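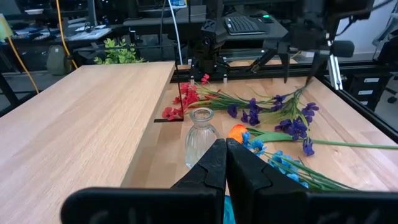
The table, at the raised board.

THE PAKPORT ADJUSTMENT

Crisóforo Maldonado read water meters for the town of Pakport for 45 months before he found the error. It was in the ledger for Figueroa Street, account 2749, and it had been carried forward at every billing since the account was opened.

The account belonged to a Mrs. Wosa. Her meter was a brass disc type with a four-wheel register. The register recorded units of ten gallons. The ledger clerk had entered the readings as units of one gallon. Mrs. Wosa had therefore been charged for a tenth of the water she used, and she used very little.

Maldonado checked the serial plate twice. He wrote the number on his card, closed the lid, and set the iron cover back over the pit. It was a quarter past three in the afternoon.

The procedure for a misread register was set out in the office manual. The reader filed a form. The office calculated the difference, added it to the next bill, and mailed a notice with the new amount. The manual had no provision for a customer who had died, and Mrs. Wosa had died in November. The account was still open. The meter was still moving.

He recorded the movement. Over two visits the last wheel had advanced by four, a flow consistent with a slow leak at a toilet valve or a hose left open at low pressure. He walked around the house. The hose bib on the north wall was shut. The kitchen window was locked, and through it he could see a cup upside down on the drainboard. At the back, a length of copper tube had been joined to the supply line and run along the fence at ankle height to the lot next door.
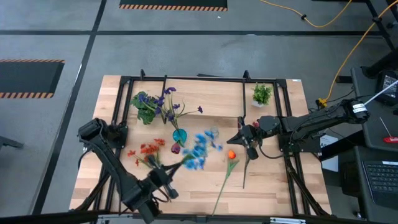

The Lot

The lot had belonged to the Kesavari Seed Company, which closed before Maldonado was hired. The sheds had been taken down to their slabs. The tube crossed the nearest slab and ended at a needle valve set a fraction of a turn open. Under the valve was a bed of beans, recently weeded, with string run between stakes at even spacing.

He put his hand on the valve and left it as it was. The joint was properly soldered. The tube had been clipped to the fence at regular intervals, and the clips were newer than the tube.

At the office he took a form from the tray and filled in the date, the account number and the serial number. Under "Nature of discrepancy" he wrote that the register read in tens. Under "Condition of premises" he wrote that the house was locked. The next line asked for the name of the current user. He considered it until the lights in the front office were switched off.

He wrote "beans," crossed it out with a single ruled line as the manual required, and put the form in the drawer with his spare cards. In the morning he began the route from the other end.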